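3.2 Serving ware and the reported portion

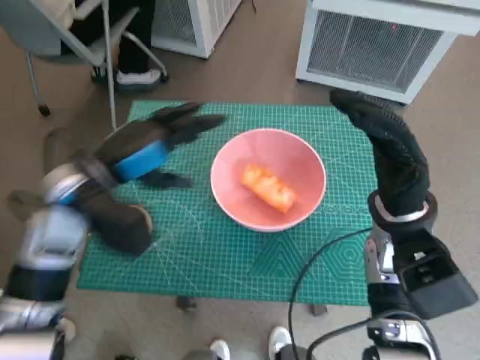
Figure 2. A bowl of the small type, pink with a white rim, on a gridded mat.

The second part of our study looked at how people judge the size of a portion when they eat from their own dishes at home. Earlier work by our group (Laskowska and Vanags) was done in a canteen, where all the plates were the same. At home this is rarely the case. In the 68 households that completed the food diary, we found deep bowls, flat bowls, soup plates and, in a few families, only mugs.

Each household received a paper diary and a kitchen scale. The participants first wrote down their own estimate in grams and only then weighed the food. We asked them to keep this order, but we could not check it, and some estimates in the diaries are suspiciously exact. Three diaries were left out for this reason.

For small bowls (Figure 2) the estimates were usually too high. A typical case is a portion of cooked vegetables which weighed 135 g and was written down as 200 g. For wide plates the error went in the other direction, although it was smaller and differed more between the participants. The age of the person had little influence. Habit had more: those who cooked every day made smaller errors, also with dishes that were new to them.

Soups and stews were difficult to compare — many participants weighed them together with the dish and subtracted its weight later, sometimes wrongly. We corrected such entries where the weight of the empty dish was known. The remaining ones are reported separately in the next section, together with the entries for bread, which was mostly eaten without any dish.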